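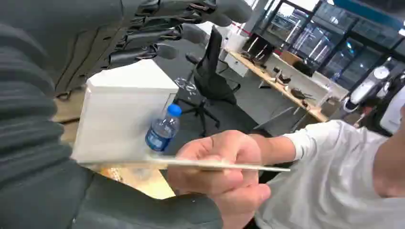
4. Recording a guest solo over a backing track

This section covers recording a second performer into an existing Flultum session. It assumes that the interface has been installed (section 2) and that input levels have been calibrated (section 3).

4.1 Preparing the session

1. Open the session and select File > Save Copy. Work only in the copy.
2. Set the session sample rate to match the backing track. Flultum does not convert on import unless Convert on Import is checked in Preferences.
3. Drag the backing track to track 1. The start of the file snaps to bar 1.
4. Enter the tempo in the Tempo field. For the demo session supplied with the software, enter 149.
5. Turn on the click and play the first 19 bars. The click and the snare must stay together. If they drift apart, enter the tempo again with two decimal places.

Note: Backing tracks recorded without a click cannot be aligned this way. Use Tap Map (section 7).

4.2 Connecting the guitar

1. Turn the monitor level fully down.
2. Connect the guitar to input 1 and press the INST switch. The switch lights green.
3. Play the loudest passage of the solo and set the gain so that the meter peaks at -6 dB.
4. Raise the monitor level slowly.

CAUTION: Do not connect the speaker output of an amplifier to input 1. Damage caused in this way is not covered by the Prandusden warranty.

CAUTION: Phantom power must be off before any cable is plugged in or removed.

4.3 Recording takes

1. Create a mono track and name it after the player and the song section. The demo session uses "Rizvi solo 2nd half".
2. Set the punch-in and punch-out points. Leave at least one bar on each side of the solo.
3. Set Pre-roll to 2 bars.
4. Turn on Loop Takes and press Record. Each pass is stored in its own lane, up to a limit of 5 lanes per track.
5. Press Stop. The last complete pass is shown on top.

Note: An incomplete pass is deleted when Stop is pressed. To keep it, turn on Keep Partial Takes before recording.

4.4 Sending the solo to another studio

1. Select the lane to be sent and choose Consolidate from Bar 1. The exported file then starts at the same point as the backing track.
2. Turn off all inserts on the track. If an amp simulation is part of the sound, export one file with it and one without.
3. Choose Export > WAV, 24-bit. Leave Normalize unchecked.
4. Type the tempo and sample rate into the Comment field.

For import at the receiving end, see section 5.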